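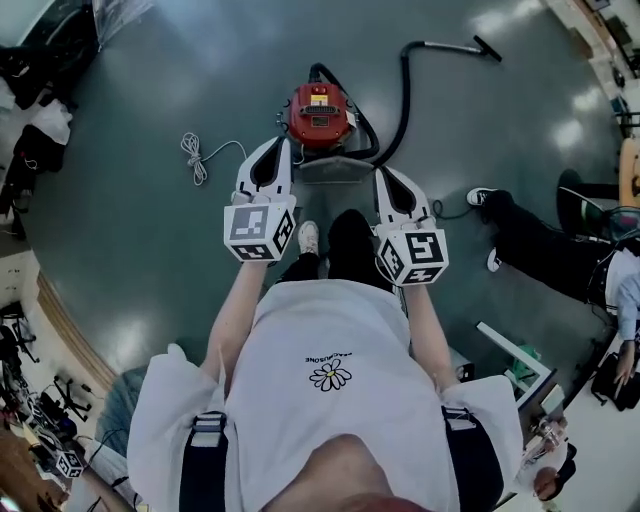 Vacuum task, both hand grippers with marker cubes on top, cords and hose on the floor.

Ticket: Right gripper drops out of tracking on floor tasks
Opened: 2020-09-09
Site: Gruldale
Kit: Irken hand grippers, one pair, shoulder harness
Software: Yeo recorder
Status: waiting on rule change

Hi all, me again. Yeo threw out 18 takes of the vacuum task, every one flagged "right marker lost." Left side was clean the whole way through. The limit in our rules is 3000 ms without a marker, and these all went past it, so the recorder is doing what we told it to do and I'm not asking for a fix there.

What I tried, in order:

Wiped both cubes and checked the printed faces for scratches. No change.
Swapped the left and right cubes and re-registered them. The fault stayed on the right hand, so it's not the cube.
Restarted Yeo, loaded the saved calibration, then did a fresh one. Same thing.
Did five takes of a tabletop pick with the same kit. All five passed!
Went back to the floor and did the vacuum again, slowly. Failed when I reached over for the nozzle with my wrist rolled outward.

So it's the wrist roll. With the hand turned that far the head camera gets almost none of the cube, and if you're also bending down it's gone. Our Pollico checklist was written for table work and has nothing in it about reaching low.

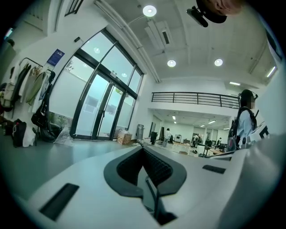

The other thing I'd like to sort out while we're in the checklist is the walkway rule. It says to keep people two meters from the operator during a take, but it doesn't say who gets to stop the take if someone steps in. I've been calling it myself, which is awkward with both hands full. Could we make it the spotter's job? Same with loose cords - the rule says "tidy" and I have no idea what passes as tidy. I'd rather it said no cord where the operator's feet go, apart from the one on the thing being handled.

Proposed text for section 4:
4.3 On floor tasks, do one reach test to each side before recording. Both markers must stay tracked.
4.4 Turn the body toward the object before rolling the wrist.
4.5 The spotter stops the take if anyone enters the operator's space.
4.6 Clear cords from the standing area before each take.

Update, same afternoon: ran a few more using 4.3 and 4.4. One loss on the right, 800 ms, inside the limit, and the rest were clean. I'm not calling it closed on that few takes. Leaving this open until the October checklist goes out, and please don't delete the rejected takes yet, I still want to go through them.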